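Okay, so you want to know how a robot learns to pick up a kettle. Good, because that's what our club spent most of last spring on, and I've been dying to tell somebody who wasn't in the room!

My name is Elspeth Halliday and I help run the Falero Robot Club. We're ten kids and two grown-ups (the other grown-up is Brenda Escobar, and she's the one who knows where the spare screws are). Our robot is called Prallitz. It has one arm, two wheels that squeak, and a sticker of a pineapple on its back. When it first arrived, it couldn't do anything at all. It just sat there like a very expensive coat rack.

## Robots don't know what a kettle is

Think about how you pick up a cup. You don't say to yourself, "Now I will move my hand forward, now I will open my fingers, now I will squeeze this hard." You just grab it. Your brain has had years of practice, starting from when you were a baby and dropped your spoon off the high chair again and again.

A robot hasn't had any of that. So how do you teach it?

One way is to write down every single move as a list of instructions. We tried it first, with a sponge. Move forward this much. Go down this much. Close. It was great! Then Beltrán (he's nine, and he likes to test things) slid the sponge over by the width of his thumb, and Prallitz reached down very carefully and grabbed nothing. It had no idea the sponge had moved. It was only following the list.

The other way is to show the robot. You do the job yourself, lots of times, and the computer looks for what's the same each time. People call each try a **demonstration**, or a "demo" for short.

## The hand you hold

To make demos we use a gripper that you hold in your own hand. It's like those grabber sticks people use for picking up litter, except it has a camera riding on it. When you squeeze, the jaws close. The camera records the whole thing from the gripper's point of view, so later the robot gets to learn from pictures that look a lot like what its own camera will see.

The camera has a very wide lens, called a **fisheye** lens. It can fit a huge amount of the room into one picture, but it makes straight things look bendy. The first time I saw one of our videos I thought I was looking at the room through a goldfish bowl. 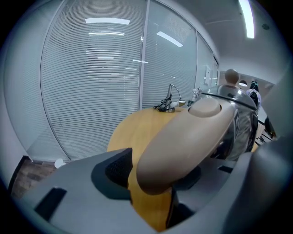 *Got it! The gripper has hold of the kettle by its handle. Check out how the edge of the table bends.*

Kettles turned out to be much harder than sponges, and I want to tell you why, as it's my favorite part.

First, the shiny problem. The metal on a polished kettle works like a funhouse mirror. You can see bits of the room in it, all stretched and squashed. You know those are only reflections, but a computer has to learn that. If somebody walks past in a red sweater, a red smear might slide across the metal, and the computer has to work out that the kettle is still the same kettle.

Second, the handle problem. You can grab a sponge anywhere. A kettle has one good place to hold it, and if you grab too close to one end, the whole thing wants to tip. Try it at home with an empty plastic jug: hold the handle at the very top, then at the very bottom. Feel how it twists in your hand? Prallitz feels that too, sort of, because its motors have to push harder.

(We never put water in our kettle, and we never plug it in. If you try any of this, please do the same!)

## So many tries

We started with 39 demos. I thought that sounded like loads. Brenda laughed at me, in a nice way. After 39, Prallitz would drive its hand over to the kettle and then give it a gentle poke, as if it were ringing a doorbell.

So we kept going. Everyone took turns. We put the kettle on the left, on the right, close, far, with the handle facing us and with the handle facing away. We did it with the lights on and with half of them off. We wrote each one down in a notebook, and if you messed up, you wrote "oops" next to it and did another. By July we had 1,516 demos in the notebook, not counting the oopses.

My arm hurt just from watching. The kids invented a rule that whoever did the last demo before snack got to pick first, and suddenly we got a lot more done before snack.

## Did it work?

Mostly! We gave Prallitz 100 tries at a kettle it had practiced with, and kept score on the whiteboard with little smiley faces. There were a lot more smiles than frowns. Then Fodberg, who never says much, asked what would happen if we used a different kettle. Her grandma had lent her one with a blue handle.

Prallitz poked it like a doorbell.

So that's what we're doing next: more kettles. If you'd practiced with only one kettle your whole life, you might be confused by a blue one as well.

## Try being the robot

You need a friend, some kitchen tongs, and a plastic cup.

1. Put the cup on a table.
2. Hold the tongs and close your eyes.
3. Your friend tells you where to move. They can only say *left*, *right*, *forward*, *back*, *up*, *down*, *open*, and *close*.
4. See if you can lift the cup.
5. Swap places, and move the cup before you start.

My best is around six tries before I get it. Beltrán says he can do it in two, but I think he peeks.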